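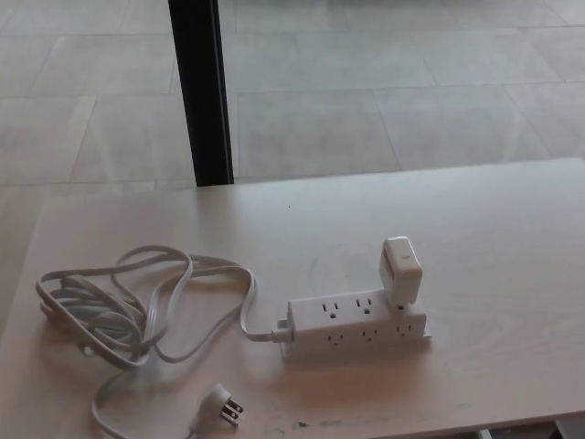
Product Review: Brosholm 3000 Rowing Machine

The Brosholm 3000 was assessed over 4 weeks at the Lulline Fitness Center by staff and members new to indoor rowing. Members with a heart or back condition should speak with a physician before starting any rowing program.

Assembly took two people less than an hour. The seat glides evenly and the footplates adjust to most shoe sizes, but the straps slipped during harder efforts and had to be tightened again. Resistance is set by a side dial with 10 levels. The lowest three feel nearly the same - beginners will probably settle on level four.

The monitor shows time, distance and stroke rate in large figures. It does not store past workouts, and the longest session in our log, 3133 meters, had to be written down by hand. Noise was moderate and did not disturb the adjoining stretching area.

The machine is recommended for home use and small facilities. Centers with heavy daily traffic may prefer the Jilislow, which has a firmer frame and better straps.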